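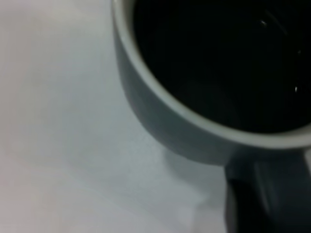 Gray ceramic mug, seen from above.

Collanstead Council Statements Corpus

Data card, version 2
Released 29 November 2019
Maintainer: Anju Maurya

Summary

The corpus holds 2733 public statements made by elected members and declared candidates in the Collanstead district. Each statement is stored as plain text with a record of who made it, in what capacity, and on which subject. It was put together for work on stance detection and on the way politicians attribute blame to one another. It can also be used for ordinary topic classification.

Contents

statements.csv — one row per statement
speakers.csv — one row per speaker, 125 in all
topics.txt — the 18 topic labels, one per line
guidelines.txt — the instructions given to annotators
CHANGES.txt — differences from version 1

All files are UTF-8 with Unix line endings. Fields are separated by commas and quoted where they contain a comma or a line break. Line breaks inside a statement are kept, so a line count of statements.csv will not match the number of rows.

Fields in statements.csv

id: integer, stable between versions. Numbers of removed statements are not reused.
speaker_id: key into speakers.csv.
role: the office held or sought when the statement was made. A speaker who changed office appears under more than one role.
venue: one of chamber, press release, interview, rally, letter.
text: the statement, in English.
topic: one label from topics.txt.
target: the person, body or party that the statement is about. Empty if there is none.
stance: for, against, mixed or none, always with respect to the target.
direct: 1 if the text is the speaker's own words, 0 if it is a report of them.

Fields in speakers.csv

speaker_id, party, ward, first_elected. Party is the one given on the most recent ballot paper. Members who sat as independents after leaving a party are still listed under that party, which is wrong for some purposes. See Known problems.

Sources

Chamber statements come from the published minutes of the district council and of the Ruangrit and Munska ward meetings. Press releases and letters were taken from the members' own pages. Interviews and rally speeches were transcribed by hand from local radio recordings. The recordings are not part of the release and requests for them cannot be met.

Minutes from the Munska ward are summaries, not verbatim records. Every statement taken from them has direct set to 0, including those where the clerk used quotation marks.

Annotation

Two annotators labeled each statement without seeing the other's work. Where they differed, the maintainer made the final choice. The separate labels were not kept in version 1 and could not be recovered, so no agreement score is given for that part of the data. For statements added in this version both sets of labels are available on request.

Most disagreement was over the target field. A speaker who says that "certain people upriver" have blocked the security patrol plan is plainly talking about someone, but the guidelines allow a target only if it can be named from the text or from the item of business under which the text appears. Annotators working from local knowledge tended to fill it in anyway. These cases were set back to empty.

Processing

Text was cleaned and split with Vodon using its default settings. Titles and honorifics were kept. Greetings at the opening of rally speeches were cut, as were procedural phrases in the minutes ("through the chair", "on a point of order"). Spelling was left alone except for obvious scanning errors in the older minutes.

Changes from version 1

Statements from the January budget session added.
Topics "roads" and "drainage" merged into "public works".
Duplicate press releases removed — mainly joint statements that had been posted once by each signatory.
The venue value "other" dropped. All rows that used it were relabeled.

Known problems

Party is recorded per speaker and does not change over time.
The "security" topic is broad. It covers policing, private guards, night patrols and the dispute over who should pay for them.
Rally speeches are mostly by opposition candidates. Incumbents seldom held rallies and are better covered in the chamber. A model trained on venue and stance together will pick this up.
Some long interviews were cut into several statements and lose their context.

Use and license

The annotations are free for research and teaching, with credit to the maintainer. The statements themselves remain subject to the terms of their publishers. The corpus should not be used to score or rank individual politicians — coverage is too uneven between speakers for any such figure to mean much.

Corrections should quote the statement id and the version number.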